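# Short runs, springs and a plant in Jostton

Elie Kassab has run the spring and wire-form side of Grallar for 4 years. We spoke on 11 Apr 2019 in the office above the coiling floor in Jostton.
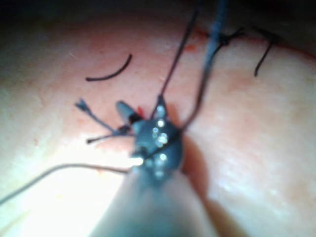

Kassab would sooner talk about wire than about machines. Most of the trouble in a spring order, he said, is in the material before anyone sets up a coiler. "A customer sends a drawing that says stainless and gives a diameter. That isn't enough. I need the grade, the temper, the load at working height and how many cycles you expect."

Grallar makes compression, extension and torsion springs, along with clips and bent wire parts. Wire goes from 0.3 mm up to 4 mm. Anything heavier is passed to Rashidi, a hot-coiling shop across the river that sends its light work back the other way.

The usual minimum is 60 pieces. Kassab set that figure himself, after a year of taking any order that came in.

"We were doing runs of five and ten. Setup took the whole morning and the parts took two minutes. You can charge for that, but people don't like the invoice."

Prototypes are still done by hand on a lathe with a mandrel. He keeps 296 mandrels in a steel cabinet by the stairs, most of them turned in the shop, and he is short of sizes between 7 and 9 mm.

On lead times he was direct. Stock wire ships in three weeks, and plated parts take longer – the zinc and nickel work goes out to Pikora, which collects twice a week. High-carbon springs are baked after plating to drive out hydrogen. "If somebody offers you plated high-carbon springs overnight, ask when they baked them."

I asked about tolerances. Drawings often carry over a general tolerance meant for machined parts, he said, and it makes little sense on free length. He prefers to hold the load at one or two heights and let the free length move. "Tell me what it has to push. I'll tell you how long it comes out."

A second CNC coiler arrives in July. It will take the fine wire, and the older machine will stay on the 2 mm and 3 mm jobs it already runs well. Two operators are being trained on it at the maker's site.

Inquiries should come with a drawing or a sample part. A worn sample is fine, Kassab said, as long as the customer also sends the load – "otherwise I'm copying a tired spring."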